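Window rules for robots get their first test

Most safety rules for robots deal with people. Far fewer deal with the building. A short code of practice from Eynon, drafted by Wai-kit Kwan, tries to fill part of that gap, starting with windows.

Kwan chose windows because they go wrong in dull, costly ways. Too much force bends a catch or cracks a pane. The draft runs to 4 pages and asks that every window task be tried in simulation before a robot goes near real glass. It sets 3000 simulated attempts as the least a maker should log, with the wall, floor and frame materials varied between them.

Jiter has been working to the draft since last June. In its simulated rooms the gripper starts with its fingers open, close to the wooden frame, and the force limit applies from the first touch.

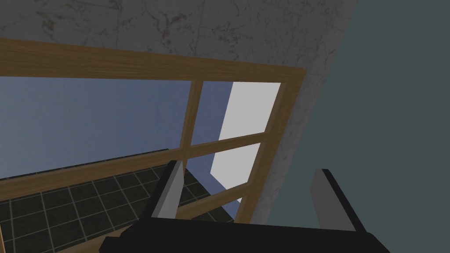 What the code asks for

Failed attempts must be kept and reported with the rest. Jiter logged 3518 attempts and listed 515 as failures - a figure Kwan was glad to see in print. Any contact with the glass counts as a failure, even if the window ends up where it should be.

Flendex would like a lighter version for small firms, which may not have the computing time. Kwan is open to that, but wants the rule on glass left alone. Comments on the draft close in June.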